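Balholm Opens Refill Program to Small Offices in Troswood

TROSWOOD, December – Balholm, a supplier of kitchen goods for workplaces, will open its refill program to offices with 24 or fewer employees.

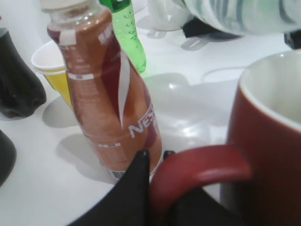

A drink bottle with a brown and red label.

Until now the program was only for larger companies. It has 131 member offices, and over 226 locations asked to join during the year.
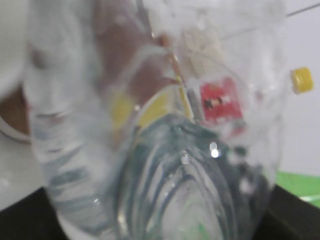 Members receive mugs, a water filter and a monthly visit from a Balholm driver. Routes are planned with software from Trakeo, so one van can serve 11 offices in a morning. 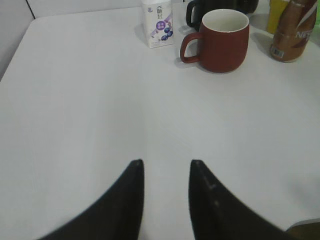

Reading time: 1 minute

"Small offices wrote to us many times, and we had to say no – this was not pleasant," said Jayson Samonte, program manager at Balholm. "Now we can say yes."

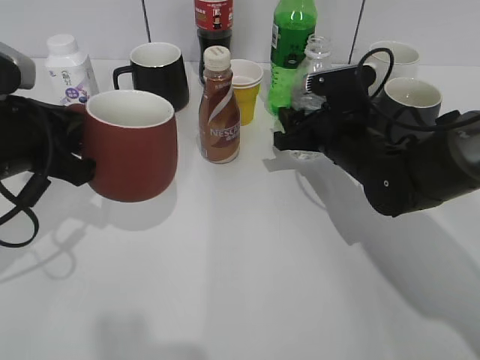

Mugs and bottles on a white table.

Registration opens at 9 a.m. on the Balholm website. Offices in Talavera can register from the spring.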